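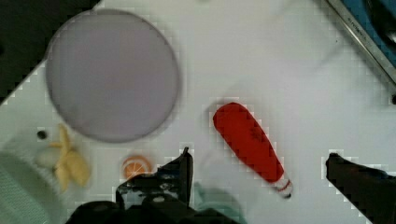
Wrist camera view, jaws open over a white tabletop with plate, toy food and red bottle.

Osus G2 Wrist Camera and Gripper Kit

The Osus G2 is a two-finger parallel gripper with a small color camera fixed to the wrist plate. It is sold as one unit, already aligned, for tabletop pick-and-place work and for recording training runs. Both fingertips stay in view at the bottom of the picture, so the operator can judge the gap against the part without a second camera.

The view is wide. At normal working height it takes in a dinner plate and several smaller items. Fine print at the edges will not be readable at the default stream setting, and edges of objects may look blocky. Use the high bitrate mode if labels matter.

Specifications
Weight with camera: 609 g
Finger travel: 0 to 90 percent of full width in almost 900 ms
Grip force: adjustable in 10 steps
Rated cycles between finger pad changes: 1,000
Finger color: black
Mount: Skavholm four-bolt flange; Riedl adapter sold separately

In the box
Gripper with camera, cable, spare finger pads, bolts, hex key, printed setup sheet.

Notes
Set the exposure by hand on white or glossy tables. Auto exposure tends to darken the fingers until the joints are hard to make out.
The Vurkham controller needs firmware from June or later to read the grip force steps.
Soft goods such as towels should be picked with the textured pads. Smooth pads are meant for rigid items.
Finger pads are not covered by the warranty.

Page updated Apr 16, 2021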